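Sandamali Selvanayagam spent six years specifying adhesives before she moved to surfaces, and she still talks about furniture as a stack of layers. At Flirnico, which supplies worktops and tables to schools and clinics, she runs the test room. Her subject is what happens at the edge.

"The face of a table is close to a solved problem," she says. "You pick a wear rating, you pick a gloss level, and the sheet does what the data says. The edge is where two materials with different movement meet at a corner that gets hit by chairs."

Most returns she handles start there. Wood takes up moisture across the grain and gives it back when the heating comes on in October. A strip fixed in a humid workshop and delivered to a dry classroom will shrink, and the joint line opens. Her team cycles samples between two humidity levels for 36 days and measures the gap at the miters every Friday.

"People ask for one number. I give them a curve. A joint can look fine at the midpoint and fail in the last week."

She is cautious about gloss. A matte surface scatters light and is easier to read from, but it polishes under repeated wiping, and the polished area shows as a patch. Her cleaning rig runs 400 strokes with a damp cloth before the first reading is taken. Anything under that, she says, tells you about the cloth. 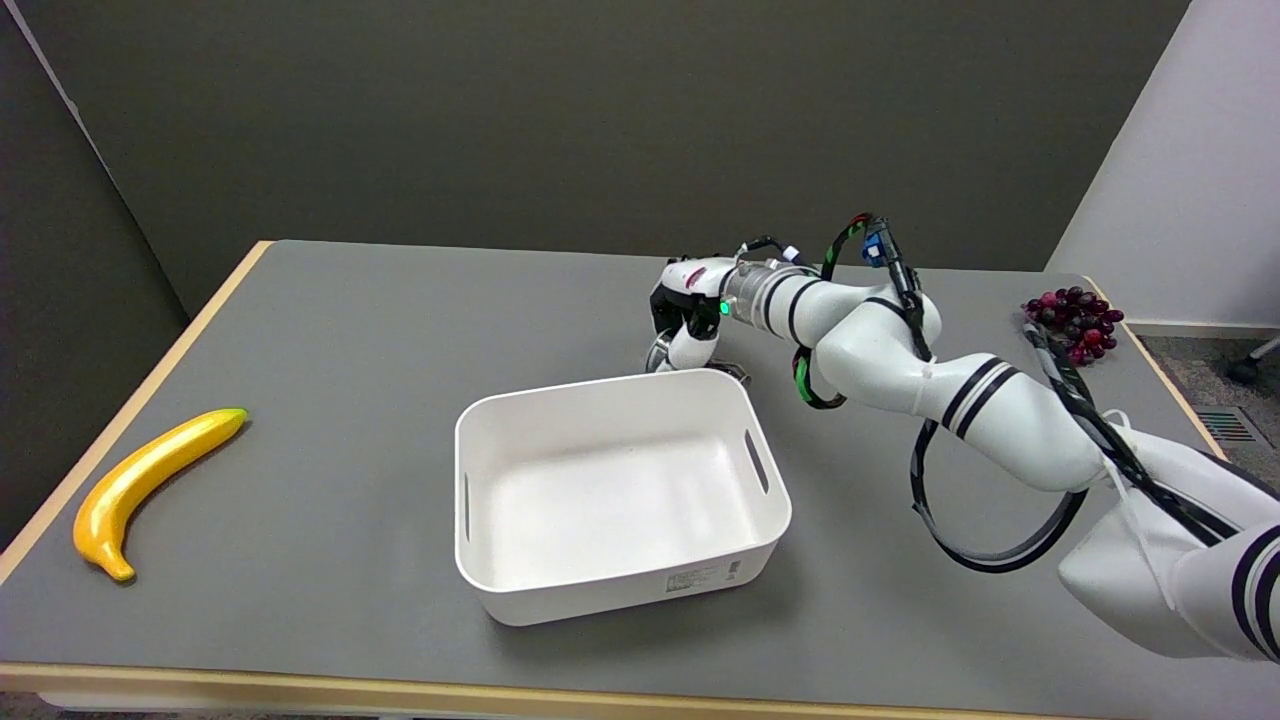
Words by Misaki Koyama
Furniture and Fittings

Color comes up more than she would like. Mid-gray is the most requested top in the Ukico range, and buyers tend to choose it from a chip held in the hand. Selvanayagam asks them to lay a full-size panel flat under the lighting they intend to use.

"A chip held vertically gets different light. Then the tables arrive and someone calls to say the color is wrong. We measure it, and it's within tolerance."

On thickness she disagrees with her former colleague Shigeru Tamura, who favored a heavy lipping that could be sanded and refinished. She accepts the argument for workshops. For classrooms she prefers a thinner strip with a small radius, replaced when damaged. "Shigeru's tables will outlast mine. They also need a person with a sander, and a lot of schools don't have one."

The next round of tests compares three glues on ash and beech. There are 63 samples in the first batch, and the beech is late.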